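## Unit 2 – Possession counts in basketball

Raw points per game mislead when teams play at different speeds. We use points per 100 possessions.

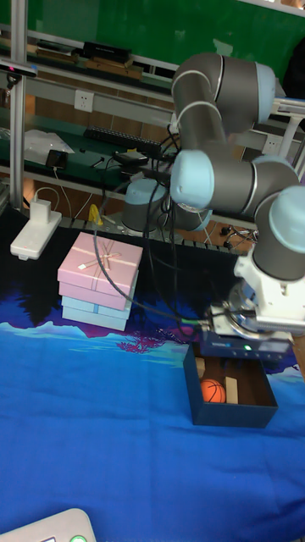 An offensive rebound extends a possession – it does not start a new one.

Worked case, Ulenitz, first half of the season: 1,290 points, 1,097 possessions. Rating: 117.6.

Repeat for Belletti, using the figures in Lok-yiu Yu's table. Round to one decimal place. 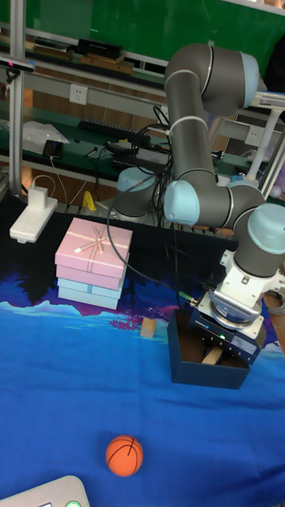 *Box on the cloth, with a small wooden block to its left.*

Bring workings to the December class.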